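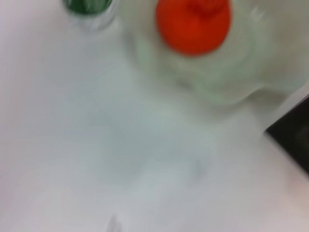
4. Good practice when working with bottles and small objects

Reading time: 4 minutes

This section applies to all benches running the Ternia table-top routines, with one arm or two. Bottles are a brilliant first job for a new arm (everyone has one to hand, and you learn more from a bottle than from a crate of foam blocks!), but a bottle full of water brings a few rules of its own. Please read the whole section before you start.

4.1 Before the first grip

1. Check that the emergency stop is within arm's reach of the person in charge. Press it, release it, and clear the message on the Erno control panel.
2. Tighten every bottle cap by hand. A cap that feels snug to you is snug enough for the gripper.
3. Wipe down the table. Even a small puddle lets a bottle slide when a finger touches it.
4. Bring the open gripper down over the bottle in slow mode, with your thumb on the pause button.
5. Stop when the fingers are on either side of the bottle, and look from the front and from the side. Both fingers should clear the cap.

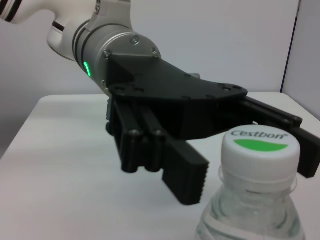 Fig. 4-1. Gripper open above a bottle of water, one finger on each side of the cap.

6. If either finger would touch the cap on the way down, raise the arm and correct the position. Never nudge the bottle across by hand while the arm is live.
7. Save the position under a name that another person will understand. "Bottle_high" is lovely. "Test7b" is not.

CAUTION: Keep your hands out from between the fingers whenever the arm has power, and that includes the times when it is standing still.

Note: The default grip force in routine 1,151 is set for a full bottle. An empty one will crumple, so drop the force by two steps first.

4.2 Sharing the table between two arms

Two arms at one table are a joy to watch once they are set up well. Most of the setting up is simply deciding who goes where.

1. Give each arm its own side and enter the border in the zone menu.
2. Let one arm hold while the other waits with its fingers open, well clear of anything it has not been told to pick up.
3. Leave a good gap between objects. Pens and other thin things should lie flat and apart, so that a finger can come down beside one without catching the next.
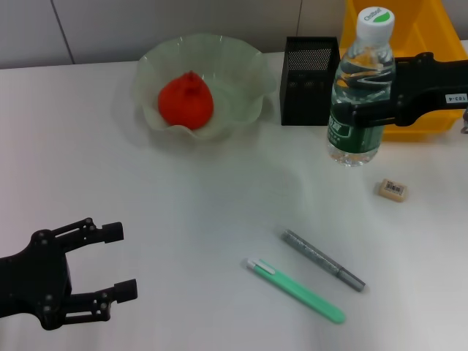

4. Keep anything fragile, glass above all, out of the straight line between an arm and its target. If it has to stay on the table, mark it as a no-go area and test the route in slow mode.
5. Run the full routine 16 times at half speed before you allow full speed. It sounds like a lot, but it goes quickly and you will spot all sorts of things worth fixing.

CAUTION: Do not cross the zone border by hand during a run, even to rescue a rolling pen. Pause first, then reach in.

4.3 Writing it down

Fill in the Kushnir bench sheet at the end of each session. Record the routine, the grip force, any drops and any stops, with a word or two on what you changed. Good notes make the next session so much more fun, and they are the first thing our support desk will ask for.

Sheets are kept for seven months. Questions and suggestions on this section go to Đạt Tô at Nernow, who loves getting them.

Section last revised August 3, 2018.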